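The blender arrived on a Tuesday, and by that evening Efua Ackah had already told three people on the phone that it would change her life. Her brother Adom sat at the kitchen table with the booklet and read it the way he read everything, looking for the catch.

"It says the Nekik unlocks the nutrition in a carrot," he said. "Who locked it?"

"It's a figure of speech."

"It says 900 watts. Our old one had 70 settings and only one of them did anything."

Efua was cutting a mango over the sink. She had signed up for the Sulemana plan, seven days of smoothies, one color a day, with a chat group where people posted their glasses against a window. Green was first. She put in spinach, half a cucumber, the mango, and a spoonful of a gray powder called Utisura that had cost more than the rest of the groceries together.

"What's in it?" Adom asked.

"Roots."

"Which roots?"

She turned the blender on so she wouldn't have to answer. It was very loud. When it stopped, the smoothie was the color of a pond in September and had a thick collar of foam. She drank half of it standing up and said it was delicious, a little too fast.

"You feel different?"

"It's been four seconds, Adom."

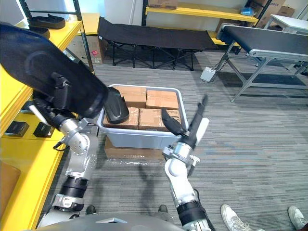
He was not against vegetables. He ate them most nights, on a plate, with salt, and he had never felt the need to post one. What bothered him was the word "cleanse," which turned up on nearly every page of the booklet and was never once followed by what was being cleaned. He had spent enough years around packing and shipping to be suspicious of anything that came in a nice carton. Four cardboard boxes in a gray plastic bin look like four cardboard boxes, whatever gets printed on them later, and he felt the same way about powders. Somebody had picked the word Utisura because it sounded like a mountain.

By Thursday Efua was on orange. She had a headache, which the chat group said was a good sign. Adom asked what a bad sign would be, and she typed the question in for him, partly to prove a point. A woman with a sunflower for a picture wrote back that there were no bad signs, only stages.

"Well, that's convenient," Adom said.

"You could just try it."

"I'll try it without the roots."

So she made him one. Carrot, orange, a bit of ginger, no powder. He held it up to the light, smelled it, and drank it slowly, all the way down, and then ran his finger around the inside of the glass when he thought she was looking at her phone.

"It's juice," he said. "Thick juice."

"You finished it."

"I was thirsty."

On Saturday there was an email from a company called Isitz, which seemed to own both the plan and the powder. Members who had reached purple were invited to join the next level, with 3000 points to start, and points could be spent on more powder. Efua read it aloud, and partway through her voice changed. She read the last part again without the voice.

"Points," she said.

Adom didn't say anything. He got up and took the beets out of the refrigerator - they were for purple - and set them on the cutting board next to the tub of Utisura, which was still more than half full.

"Do you want these in the blender," he asked, "or should I turn the oven on?"

She looked at the beets for a while.

"Oven," she said. "But I'm keeping the blender."

"Fine. Does it do soup?"

"The booklet says it does."

"Then we'll see," said Adom, and went to look for the foil.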